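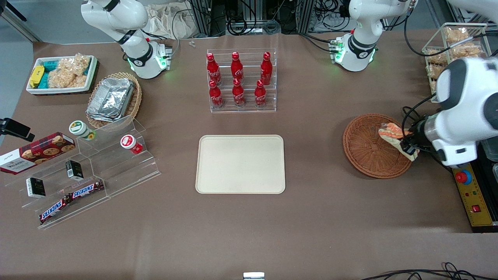 Interval snack table for a local musical – how much, how fast, how do you price it?

Posted by Gijs Van der Linden
Tuesday, April
20 comments | 200 shares

Hi all! I've put my hand up to run the snack table for our musical at the Plivthorpe hall and I couldn't be more excited, but I've never sold so much as a lamington in my life. We've got 6 shows, the hall seats 200, and the interval is 20 minutes. That last bit is what has me waking up at night.

I was at a show in Irgate last year where the queue went out the door and down the ramp, and the second act started with half the audience still holding coins. I'd love to avoid that. The hall has a decent fridge, one long table and a little kitchen with a servery window that sticks. We're allowed to sell hot drinks but not cook anything.

What I'd like to know is how much stock to buy for the first night, whether to have one queue or two, and whether people expect proper food or just chocolate and a cold drink. Also prices! Do I go for round numbers even if it means some things are a bit dear? The money is going towards new stage lights, so every dollar helps, but I don't want anyone's nan feeling fleeced.

Any stories welcome, good or bad. I'm a sponge at the moment.

redcurtainrose

Oh, you're going to love this job. I did it for years with our panto crowd and it's the best seat in the house – you hear what everyone really thinks of the first act.

Two queues, absolutely. But don't just say "two queues" and hope, because people will form one big one every single time. Put the hot drinks at the servery window and everything else on the long table, well apart, with a sign over each that can be read from the back of the crowd. Tea and coffee are slow. Someone wants it weak, someone wants it in their own cup, someone's forgotten what their husband wanted. If those people are standing in front of a kid who only wants a chocolate bar, you've lost your interval.

Pre-orders are magic too. Have somebody by the door before the show with a pad, take the money then, write the surname on a paper bag and line the bags up alphabetically. Our regulars adored it, it made them feel like they were at the opera! Stop taking them when the first bell goes or you'll be scribbling in the dark.

For first night I'd buy for half the house and keep the receipt. Teenagers in the cast will bring more family than you expect, and families buy more than couples do. Anything with a long date can roll on to the next show, so go heavy on wrapped bars and soft drink and light on anything fresh. Egg sandwiches are a terrible idea in a warm hall, please trust me on this. I can still smell it.

About display, do put things up on something stepped if you can. A flat table looks picked over as soon as the front rows have been through, and shorter kids can't see what's at the back.

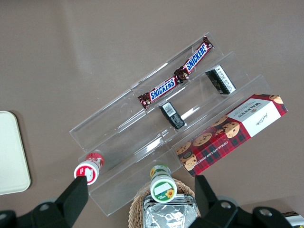 Irgate Noticeboard Digest – Issue 20, page 6

The clear stepped kind is my favourite. Chocolate bars lie along the shelves with the name facing out and people point at what they want, which saves a lot of "what have you got?" Top up from underneath the table as you go and keep the full boxes on a chair behind you. Put the best seller nearest the person with the cash tin so they aren't stretching across everyone.

And round prices, yes! Whole dollars only. We tried fifty cents on a few things and spent the whole night hunting for change.

Break a leg, and tell us what the show is!

14 people found this helpful

Denno_P

Card reader. Get one. Half the crowd won't have cash.

Check the reception in the foyer first, ours dropped out whenever it rained.

hallnightowl

Agree with most of what Rose says, except that I'd be careful with buying for half the house. We did that on a wet Thursday and I was eating crisps until spring. Ask whoever's selling the tickets how many have gone by lunchtime on the day and go from that. If you've got a local wholesaler, ask about returns on unopened cartons. Verschueren used to do it for our group if we rang before we collected, and they were lovely about it, but every place has its own rules.

I keep my stock in Foleso on my phone, though a notebook does the same job. Write down what you started with, what you finished with and the weather. By the third show you'll have a really good feel for it, and it is oddly thrilling to get it right! Our whole run took just over 2,000 dollars one year and I nearly cried into the float bag.

One more thing that made a huge difference for us was a practice night. We did it the evening before dress rehearsal at 6, with the cast as customers, and the little ones played shops with us using toy food on the trays so none of the real stock got handled. We found straight away that the cash tin was on the wrong side and the bin was exactly where everybody wanted to stand. Much better to learn that with pretend sandwiches.

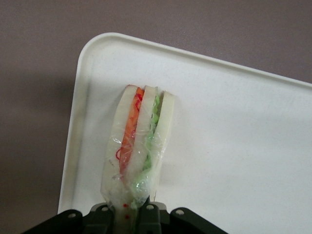

Toy sandwich on a white tray.

Do it with the hall lights down to where they'll be at interval as well. Our price list was in pale blue pen and might as well have been blank. Thick black marker now, big letters, and one copy at each end of the table.

For the sticky servery window, rub a candle stub along the runners. Mine has slid like a dream for years.

Ask about allergies signage too. Your hall may have its own sheet for it, and leave everything in its original wrapper so people can read the back for themselves.

Gijs Van der Linden

You are all wonderful, thank you! Candle is already in my bag. I've begged a card reader from my sister-in-law's market stall and I'm going to try the surnames on paper bags from opening night. Egg sandwiches have been crossed off the list – sorry, Mum. Will report back after the first weekend. It's Pirates, Rose, and the tap number is a ripper.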